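Screen Notes, 2019-06-13

Vakora: the old puppet series becomes a feature film

After some months of rumors, the studio Numdale has confirmed that it will make a full-length film from Vakora, the puppet series that many of us watched before school. The director is I-seul Hyun, who made the quiet ghost story Cenow two years ago. Shooting has already begun and the film should be in theaters next April.

For readers who did not grow up with it, I will explain a little. Vakora was a town under a lake. The people who lived there did not know that there was a lake above them, and they believed that the light they saw every morning came from a very big lamp. Each episode was six minutes long, and 100 episodes were made. The last one ended with a boy who climbs the church tower and touches the water with his hand. Then the series was canceled, and we never learned what he did next.

The new film starts from this moment. Hyun told the audience at a small festival talk that she had no interest in telling the beginning again. "Everybody who loved it has waited 20 years with his hand in the water," she said, and I must admit that I was one of the people who clapped too long.

The puppets will not come back, at least not as the main characters. The town will be made with computer images, and actors will play the family of the boy. This has made some fans angry. On the fan forum there is a petition with 2000 names which asks the studio to use the original puppets — they are still kept in boxes by the Ó Flaithearta family, who built them. I understand the feeling. The faces of these puppets had small mistakes in the paint, and for me the mistakes were a big part of why they looked alive. A clean digital town can easily become cold.

On the other side, Hyun is not a director who likes clean things. In Cenow she let the camera stay in one kitchen for almost the whole first hour, and it was never boring. She has said that most of Vakora will also happen indoors, in plain rooms where people eat and argue, and that we will see the lake only a few times. If she keeps this promise, I think the film can be good.

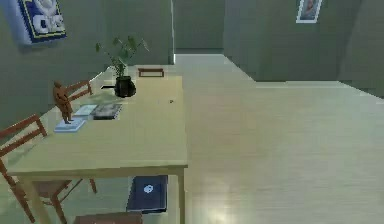

What we know about the music

The original theme was played on a small organ, and it is hard to forget once you have heard it. Numdale has the rights to the melody, but it has not said if it will be used. My wish is that they use it only once, near the end, and slowly.

The old episodes

A restored edition is planned before the film opens. Until now, the episodes existed only on old tapes and in bad copies which people shared online, some of them without the final scene. The studio has not given a price or said which countries will get it. I have written to ask about subtitles, and when they answer I will put it in the newsletter.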